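I finished Shimada last night, 20 hours after I first sat down with it, and I'm already itching to go back in! It's a story-led adventure from a tiny studio called Clirnis, set in a harbour town where you run a noodle counter by day and go looking for a missing ferry by night.

You pick one of four cooks at the start, and each hears different gossip from the customers. I went with Bradaner, who is grumpy and brilliant, and whose chapters run to 45 minutes or so of pure chat. I loved every one.
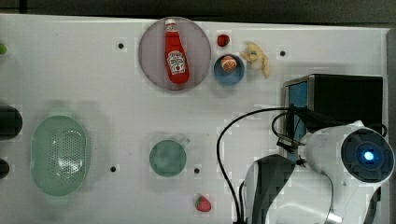 Ketchup on a pink plate.

The puzzles are gentle – mostly matching orders to clues – and the music is gorgeous, all soft piano and rain.

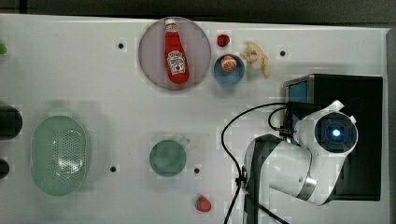 Lisar, the second cook, is where the writing really takes off. Her kitchen is a mess, her customers lie to her constantly, and you have to spot who's fibbing from what they ask for. One chap wants sauce on everything, and I pictured him with a red bottle like the one lying across that plate, white cap and all. His ending got me a bit teary!

The save system is fiddly and the map could be clearer, but I'm starting the third cook tonight.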